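Home News Gear Interviews Road Tests Forum

30 Nov 2020
By the Interviews Desk

I rang the owner of Bretow on a wet afternoon, expecting a quick chat about heated gloves, and came off the phone two hours later knowing far more about glove lining than I ever wanted to. Bretow is a tiny outfit in Cerkville that makes cold-weather gloves for people who ride right through winter, and she runs it with her brother from a unit behind a tire shop.

"I started because my hands hurt," she told me. "I was commuting on an old Walo twin with no fairing, and by the time I got to work I couldn't undo my own helmet." She'd tried everything -- silk liners, bar muffs, two pairs of gloves at once -- and ended up taking a pair apart on her kitchen table to see where the warmth was going.

So where was it going? "The fingertips, mostly. The seams sit right where the wind hits, and every stitch is a little hole." Her fix was to move the seam around to the side of the finger (obvious once you've heard it!) and bond a thin membrane to the outer shell so it can't pull out when you take the glove off with damp hands. I've lost count of the gloves I've ruined that way, so I may have cheered a bit.

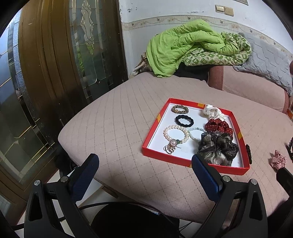
Hair ties and bracelets in a red tray

The first batch was 12 pairs, and they all went to riders in her local club. "They were brutal," she laughed. "One guy wrote me a full page about the cuff." The cuff got longer, the wrist strap moved, and by May of the next year she had something she was happy to sell. The leather now comes from Belhaj, a tannery she found after a long hunt for goatskin that stays soft in the cold, and Bretow has sold 4000 pairs since then.

I asked about batteries, because everyone asks about batteries. She sighed! "I get it, I do. But then you've got wires, you've got a charger, and you've got a glove as thick as a sofa cushion. I want to feel the brake lever." There is a heated version in the works, though she wouldn't give me a date, and she says it won't go on sale until she has ridden a whole winter in it herself.

What about summer gloves? "Everybody makes those. I'd be bored." She'd much rather do overboots next, and she had plenty to say about zippers that I've promised not to print.

Before we hung up I had to know if she still had the Walo. She does, and it still has no fairing. "My brother keeps offering to fit a screen," she said, "and I keep telling him it's my test rig." She was off to ride it home as soon as the rain let up, with a new pair of prototypes that had come off the machine that morning.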